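How to set up a divided tissue basket so it stays set up

Last updated: December 6, 2024

A divided basket with a slotted lid at one end has a simple job. Tissues go under the lid, small stuff goes in the open sections, and within a week the whole thing is full of dead pens. I have owned two of these and ruined both, so consider this advice from experience.

Start by emptying it completely. Turn it over and tap the bottom, then run a dry paintbrush along the weave to get the crumbs out. Skip the soaking. Wicker dries slowly and holds a grudge.

Measure the covered section before you buy refills. I bought a case of 100 packs from Vondeck on the theory that tissues are tissues. They were a finger's width too long, and Farah Tarigan is still getting them for her birthday.

Put the stack in with the lid off, pull the first tissue up through the slot, then close it. Doing this in the other order involves tweezers and language.

Give the wide section to whatever you reach for daily: remotes, glasses, hand cream. The narrow one takes tall, thin things like pens and a nail file.

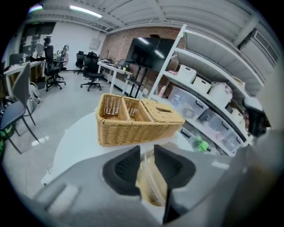 Line any section that will hold paper clips or earrings, as small items work their way into gaps in the weave. A piece of felt cut slightly oversize stays put without glue. I used glue the first time. Don't.

Then leave some room. A basket filled to the rim on day one has no place for Tuesday's mail, and the mail will come anyway. Empty it again in January.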